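October 12, 2018
Notebook – bench cloth and puzzle pieces
Danjuma Akande

Changed the cover on the puzzle table this morning. The old one was the plain gray felt from Mimau, which had gone fuzzy along the front and held on to the knobs of the small pieces. Went through the cupboard and took the marble-print cloth, the one with the pink and black panels. It was bought in June for the demo in Bruladville and has been folded up ever since.

Laid it straight over the slotted top with no backing. It is longer than the table, so the left side hangs over. I have not trimmed it. If we want the cloth back for visitors later it should stay whole.

Pieces in use today are from the Isah children's set, box 4. I counted the box before starting: 15 pieces in the tray, none missing. The other set (917 on the lid label) stays on the shelf until somebody has sorted it. Two of its bags are mixed and I don't want them near this one.

Things to watch with the new cloth:

Pale pieces are hard to find by eye on the white marble part. The gray veins don't help. Purple and blue show up fine on the pink.

The gold lettering is a nuisance if a piece lands across it. Try to work beside it.

Creases from storage are worst toward the middle. I pressed them with the flat of my hand and then with a warm iron through a towel, low setting. Better, still not flat. A piece laid on a crease rocks.

Cables are lying on the cloth again. They need to come off the work area and go along the back rail – clips are in the Clulance drawer, second from the top.

Pink panel on the left, black on the lower right, same way round in all three:
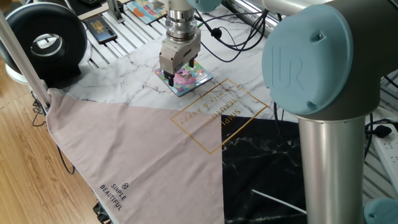
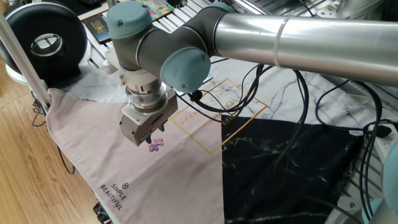
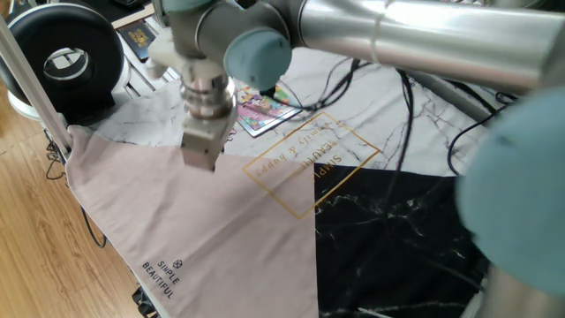 To do

Iron the cloth properly, off the table, and put it back with the pink side left so positions match today's notes.

Tape or clamp the back edge. I used nothing today and want to see how far it creeps.

Count box 4 back in at the end of the day and write the number on the lid.

Order more zip bags, the small size. Stock sheet line 222. Last packet is open.

Ask whether anyone wants the old felt before I cut it up for drawer liners.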